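4.3 Checking the grasp planner before you trust it

The Flomia planner gives every proposed grasp a score from 0 to 100. Treat that number as an opinion. It measures how well the fingers fit the shape in the depth map, and it knows nothing about whether the part turns, slides or snaps off.

1. Load the scene file and wait for the depth map to settle.
2. Select the target by hand. Auto-select likes large, flat parts and will often pick a door over a knob.
3. Open the Candidates panel and turn off "Hide low scores". The best grasp for a small knob is sometimes well down the list.
4. Run the approach at 8 percent speed, with one hand near the stop button.
5. Halt when the fingers close. Compare the finger position on screen with the real one.

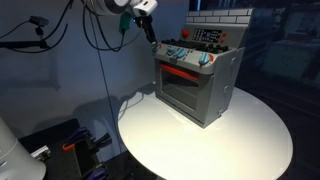
6. If the two differ by more than 2 mm, redo the hand-eye calibration. Do not fix the gap with the offset slider – it hides the error for one pose and makes it worse for the next.
7. Only then enable the Turn action.

Note: Dark windows and shiny handles leave holes in the depth map. The Jekholm filter fills them with a guess and draws the guess in the same color as real data. We suggest leaving it off.

Caution: "Grasp OK" means the motor current rose. It does not mean the right part is between the fingers. Error 211 (target lost) may show up several seconds after the arm has started to move, so do not count on it to stop anything.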